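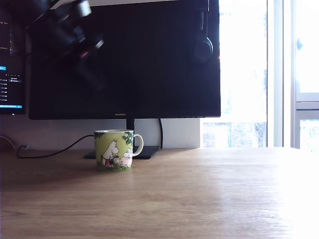 Charged for two months after I canceled my internet - do I go to small claims or somewhere else first?
Posted by rimantas_p

Hi all. I moved out of my apartment in Uldale in August and canceled my home internet with Trastance the same week. I did it by phone and the guy on the line said I was all set. Then they took two more payments, and now there's a $176 "equipment not returned" fee on top, even though I dropped the modem off at their store and have the receipt (it's a bit crumpled but you can read it fine).

I've called 4 times. Each person tells me something different, and the last one said the account is "under review" and wouldn't give me a date. My brother-in-law says you can't take a phone or internet company to small claims because of the fine print in the contract. Is he right? I really don't want to pay a filing fee just to have it tossed. I'd also like to know if I should stop the autopay or if that makes things worse.

Thanks,
Rimantas Paulauskas

Onni Lappalainen

Your brother-in-law is half right. Most of these contracts have an arbitration clause, but a lot of them leave small claims open to you. Pull up the terms you agreed to and search for "small claims". Mine had it buried way down under a heading about disputes, and it also said I had to mail them a written notice and wait before I could file anything, so look for that too.

What I'd do first is file an informal complaint with the FCC. It's free and you can do it online. They pass it to the company and the company has to answer in writing. When I had my own mess with a different provider I got a call from someone who could really fix things, after weeks of getting nowhere with the regular line. Keep it short - dates, amounts, and what you want back. Mention the modem receipt, and scan it now before it fades. Those store receipts go blank on you!

On autopay, I'd turn it off, but tell them in writing that you're disputing the charges. Otherwise they may just treat it as an unpaid bill and send it to collections. If you paid by credit card, call the card company too and ask how long you have to dispute, as there's a time limit.

hong729

just block them on your card and forget about it, worked for me

Nultside

I wouldn't do what the person above says, at least not without the letter. I did that over a much smaller bill and had a collector calling me the next spring. Did you get a confirmation number when you canceled? If not, ask them for the notes on your account from that day. Also, your state attorney general's office probably takes consumer complaints, and you can send one there as well as to the FCC.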